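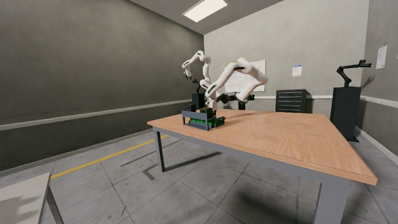 4.2 Übertragung der Greifstrategien zwischen Simulation und Zelle

Die in Abschnitt 3 beschriebene Politik wurde ausschließlich in der Simulation trainiert. Der Raum ist dort ausführlicher modelliert, als es die Aufgabe verlangt: Whiteboard, Deckenleuchte und Schrammen auf den Bodenfliesen sind vorhanden, obwohl kein Term der Belohnungsfunktion sie zur Kenntnis nimmt. Frühere Versuche vor einheitlich grauem Hintergrund hatten eine Politik ergeben, die im grauen Nichts hervorragend arbeitete und beim ersten Blick auf eine echte Wand den Greifer öffnete.

Abbildung 3: Simulierte Zweiarmzelle mit Gestell an der hinteren linken Tischecke. Beide weißen Arme sind in gebeugter Haltung gerendert; der überwiegende Teil der Tischplatte bleibt frei.

Wie Abbildung 3 zeigt, liegen die Glieder der beiden weißen Arme in der Nähe des Gestells dicht beieinander. Für die Bahnplanung ist das der unangenehme Teil des Arbeitsraums. Der Planer aus der Bibliothek Tikham löst ihn korrekt, aber mit der Gelassenheit eines Verfahrens, das keine Taktzeit kennt. Wir verwenden ihn deshalb nur zur Erzeugung von Demonstrationen – insgesamt 2.000 Trajektorien, aus denen die Politik anschließend durch Imitation initialisiert wird.

Das Nachtraining erfolgt in 16 parallelen Instanzen der Umgebung. Variiert werden Reibung, Masse der Werkstücke, Beleuchtung und die Lage des Gestells. Auf eine Variation der Tischhöhe wurde zunächst verzichtet, weil der Tisch im Labor als unverrückbar galt. Im März wurde er verrückt. Die Variation ist seitdem Bestandteil des Protokolls.

Als Vergleich dienen zwei Verfahren: der reine Planer sowie die Methode von Ait Brahim, bei der ein Arm führt und der andere auf dessen Zustand reagiert. Jedes Verfahren absolvierte 500 Episoden mit identischen Startzuständen. Eine Episode gilt als erfolgreich, wenn das Werkstück ohne Kontakt zwischen den Armen in der Zielposition abgelegt wird. Die ursprüngliche Definition enthielt den Zusatz »ohne Kontakt« nicht und führte zu Erfolgsraten, die wir den Gutachtern lieber ersparen.

Unsere Politik erreicht den Planer in der Zuverlässigkeit nicht ganz, benötigt pro Episode aber nur ungefähr die halbe Zeit. Gegenüber Ait Brahim liegt sie in beiden Größen vorn, solange das Gestell höchstens 2 cm von seiner Sollposition abweicht. Darüber kehrt sich das Verhältnis um. Der reagierende Arm kommt mit der Verschiebung offenbar besser zurecht als unser gemeinsam trainiertes Paar, das sich in solchen Fällen höflich gegenseitig den Vortritt lässt, bis das Zeitlimit greift.

Noémi Barta und Khôi La haben die Fehlversuche unabhängig voneinander annotiert. Einig waren sie sich bei Kollisionen und verlorenen Werkstücken. Strittig blieb die Kategorie »Zögern«, deren Beginn naturgemäß schwer zu datieren ist; wir führen sie in Tabelle 2 gesondert auf. Eine Glättung der Aktionen mit dem Filter aus Brollwood verkürzt die betreffenden Phasen, erhöht jedoch die Zahl der Kontakte am Gestell und wurde für die Hauptergebnisse nicht verwendet.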